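Jury service, week one

So I'm back from my first go at jury service and I have Thoughts, none of which are about the case because I'm not allowed (and wouldn't dare).

The letter came in August, I put it off once, and then there I was on 5th January outside Platstead Crown Court with over 200 other people, all holding the same bit of paper and all convinced we were in the wrong queue. I was juror 484. You get very attached to your number!

Mostly you wait. I read half a novel, did a crossword with a lovely woman called Zineb Abdelaziz, and ate everything I'd brought before eleven. The court café does a cheese roll and that's your lot, so pack properly.

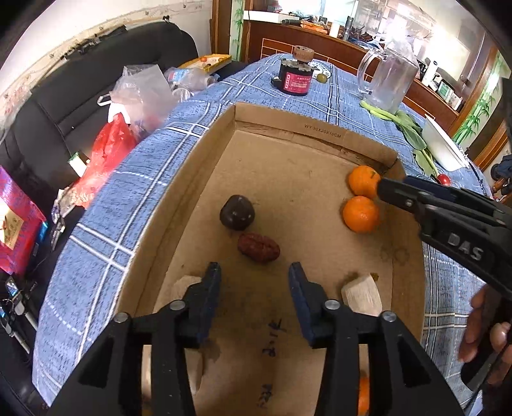 Mandarins and other fruit.

We got called up at 2 in the end. Fifteen names, twelve seats, and I was the third one picked. Reading the oath out loud is much scarier than it sounds, my voice went all wobbly on "faithfully".

Everyone asks about the money. You can claim travel and a bit for food, and there's a form for your employer to fill in about lost pay. Do it early — mine sat on Sointu Lindqvist's desk over Christmas and I'm still chasing it.

Back in on Monday. I'm bringing a cushion.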